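Zusbridge Neighbors Help Pages
Home | Topics | Ask | Recent | Sign in
Last updated August 2018

Best way to clear a table that collects everything?
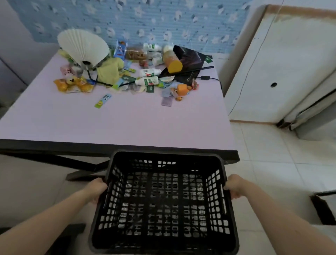 Page 86

Hello all, I live over in Nustbridge and the table against our wall has turned into the place where everything lands. I clear it, I feel wonderful, and within 2 weeks there are snacks and plush toys on it again. Does anybody have a system that lasts past December?

grimis_porch
Oh, I feel for you! What helped us was one basket with open sides, so you can see what went into it. Everything goes in, you walk it through the house, and you put things back as you pass each room (hang on to the basket by both rims if it gets heavy, mine once tipped down the stairs). Whatever is left at the end goes in a drawer for a month. I do this after supper with the radio on and it takes me 8 minutes, a bit more when my sister has been to stay. Do the lamp last and tie up the cord while you're there, because a trailing cord seems to gather things.

dewulf_lane
get a smaller table

tealeaf2053
I'd be gentler than that, but a smaller table did work for my mother! If you love yours, try keeping a plant or a nice bowl right in the middle. Snacks went to a kitchen shelf at our house and the kids grumbled for a while, then got used to it.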